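Home | Guides | Dining Tables | Care & Cleaning | Contact
Shares 3 | Comments 2

Section 3. Fitting and Caring for the Glass Top

By now your Govton table should be standing square on its feet, so take a breath and have a cup of coffee, because the glass is the part most people worry about and it really is quite pleasant work if you don't rush it.

1. Clear everything off the wood and wipe it with a soft, dry cloth. Crumbs have a way of hiding in the grain (the bright side of a window will show them up nicely).

2. Put the clear bumpers on the wood, well spaced, and press each one down with your thumb.

3. Ask a friend to help you lift. Carry the glass on its edge, like a big plate going into a dish rack, and lower it slowly.

CAUTION: Never slide the glass across bare wood. Lift it, move it, and set it down again. 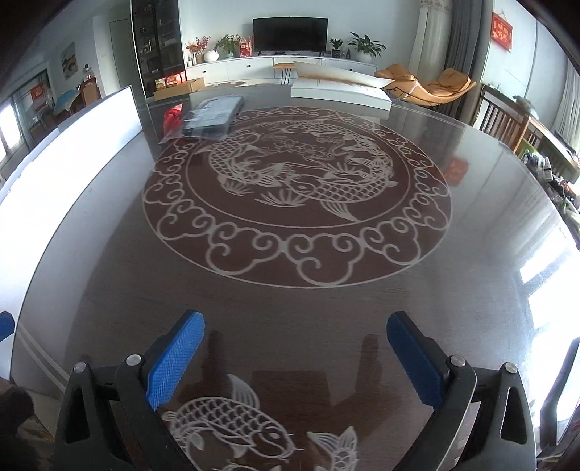
Centering an etched top takes a little more patience than a plain one, and we'd ask you to do it before anyone sits down to supper. Stand where the head of your family usually sits and look for the middle of the design. With the koi pattern, go by the ring of curling clouds around the two fish, and turn the glass until you like the way they face from your favorite chair. There are more koi out beyond the ring, so walk all the way around before you settle on it! Then check that the overhang feels even under your palm.

4. For daily care, use a damp cloth and dry it right away with another. Dark wood under glass shows every streak, and I'm afraid there is no trick to it except a clean, dry cloth.

5. Up to 2 times a month, go over the etching with a soft brush and a little mild soap, following the curls of the clouds.

NOTE: Felt pads under vases and candlesticks will save you a good deal of grief. Hot dishes want a proper trivet, even if you are only setting them down for a moment.

If your glass came with a chip, please write to Shigeru Tamura at the Udel workshop before you fit it, and keep the packing until you hear back.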